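A morning with the bed-making recordings
By a visiting reader
February
5 minute read

I was invited to Kallent to see how the Flarkov project collects its material, and I went with a lot of curiosity and a small notebook. My own work is with warehouse arms, which pick up boxes. Boxes keep their shape. I had never thought very much about pillows.

We met at 8 in the morning in the lobby of the Gumede, a hotel that lets the project use guest rooms on one floor while the normal cleaning goes on elsewhere. There was coffee, and then a short talk from the group that runs the recordings. The question they work on is easy to say. If a robot learns to make a bed by studying people, is it better to give it many hours from one tidy laboratory bed, or fewer hours from many real rooms?

Their method is to record the work from the height of the head, looking down at the hands. Each recording is later divided into short pieces, such as lift, pinch, pull, smooth and tuck, and each piece receives a label for the left hand and another for the right. I asked why the hands are labelled separately. The answer was that in bedding work they very often do different jobs at the same moment, and a single label hides this.

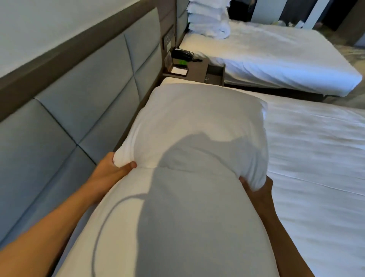
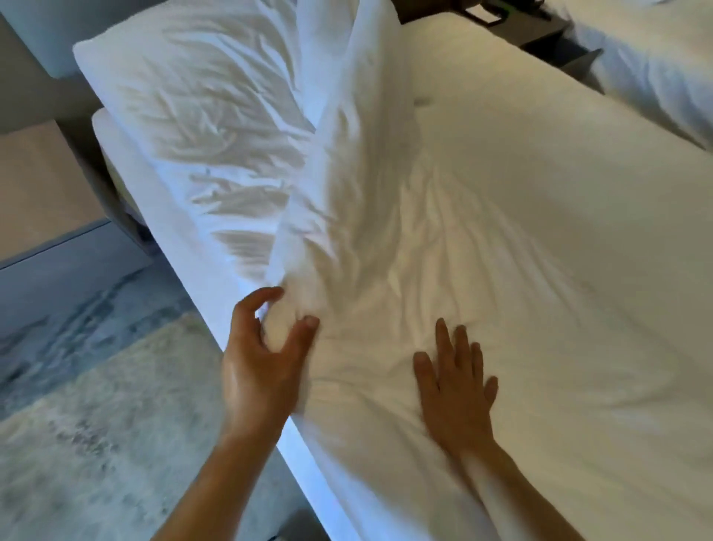 KALLENT, February

The pillow work looked simple to me until I tried to describe it in words. Both hands hold on at opposite sides, and the cloth gathers under the fingers, so the outline of the pillow is different from one moment to the next. A program that expects a fixed outline will lose it. For this reason the group does not try to model the pillow as a shape at all. They only ask the system to predict where the hands should be next.

With the duvet and sheet I understood better the matter of the two labels. The left hand pinches a fold and the right lies flat with the fingers spread. In the older scheme, this would have been called "straighten" and nothing more. Now it is "pinch" on one side and "press" on the other.

After this we moved to a meeting room to hear the result. The collection has now 1579 labelled pieces, taken in 18 rooms. The group trained one version of their system, which they call Skillitz, on the laboratory bed only, and a second version on the hotel rooms. Both were then tested on 12 beds that neither had met before. The hotel version left fewer large wrinkles and it stopped less often in the middle of a pull, even though it had learned from around half the hours. Corners are still poor in both versions. The group showed us the failures too, and I was glad of it. In one of them the arm pulled the sheet very nicely and then pulled it completely off the other side.

I have some doubts. All the rooms belong to one hotel, so the beds are of the same family, and I would like to see a bunk bed, or my grandmother's bed with its heavy wool cover. The measure of a "large wrinkle" is also decided by a person with a ruler, and two persons may not agree. When I raised this, I was told that a second check is planned for the autumn.

We finished before lunch. On the way out I was allowed to try the labelling program myself, and I got the colour for "press" wrong three times in a row. It is slow work and needs a good chair.

If your group would like to visit, the mornings are better than the afternoons, and you should bring indoor shoes. Parking is behind the building, by the bicycle racks.

Contact: use the visitor form | Copyright Flarkov visit reports | Back to top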